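Getting More Out of Lemons and Limes

Citrus is the houseguest of the kitchen. It arrives looking wonderful, sits in a bowl being admired, and by the second week has gone hard on one side and is growing something on the other. A few habits will get you more juice and fewer funerals.

Keep them cold
A fruit bowl is a display case. Lemons on the counter last a week if your kitchen is cool and noticeably less if it's June. The same lemons in a closed bag in the crisper drawer will see out 3 weeks without complaint. Check the bag when you remember it exists and throw out anything soft, as mold travels.

Warm them up before you squeeze
Cold fruit is stingy. Take it out an hour ahead, or give it 12 seconds in the microwave if you are the kind of person who does not know an hour ahead that they will want a lemon. Then roll it on the counter under your palm, leaning in a bit. You want it to give slightly. If it bursts, you were working something out and the lemon happened to be there.

Zest first
You can zest a whole lemon. You can't zest a squeezed half without also zesting a knuckle. Do it even when the recipe doesn't call for any, and freeze the zest flat in a small bag. Stop at the yellow. The white part is bitter and will tell everyone at dinner.

Cutting
For wedges, trim both ends, halve the fruit lengthwise and cut out the white strip down the middle before you slice. It takes no time and your guests will stop squirting themselves in the eye. For juice, cut across the middle instead. Limes with hardly any juice can be cut off-center, in cheeks around the core, the way you would do a mango.

A plastic knife will cope with a ripe lemon if you saw gently, and it's the one I hand to children and to my brother-in-law. For anything with a thick rind, get out the serrated knife you keep for tomatoes.

Freeze the surplus
Squeeze the lot on a Thursday evening with the radio on, pour it into ice trays, and move the cubes to a bag once they're solid. My tray holds 16 and I have never once filled it evenly. Label the bag. Frozen lemon juice and frozen chicken stock look very much alike, and I've had the gin and tonic to prove it.

What to do with the shells
Rub a spent half over the cutting board with coarse salt, leave it five minutes and rinse. Good for onion smell, no use at all for beet stains. Keep it off marble, which lemon juice will etch permanently – ask me about my windowsill.
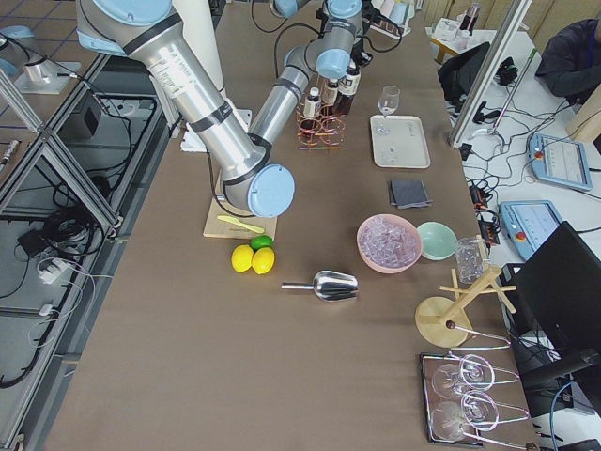 Sioned Rowlands
Tried the off-center cut on a bag of limes that felt like golf balls and got enough for a key lime pie, with some left over. The microwave did nothing for mine except make them smell nice. Does frozen zest need thawing before it goes into cake batter, or can I throw it in as is?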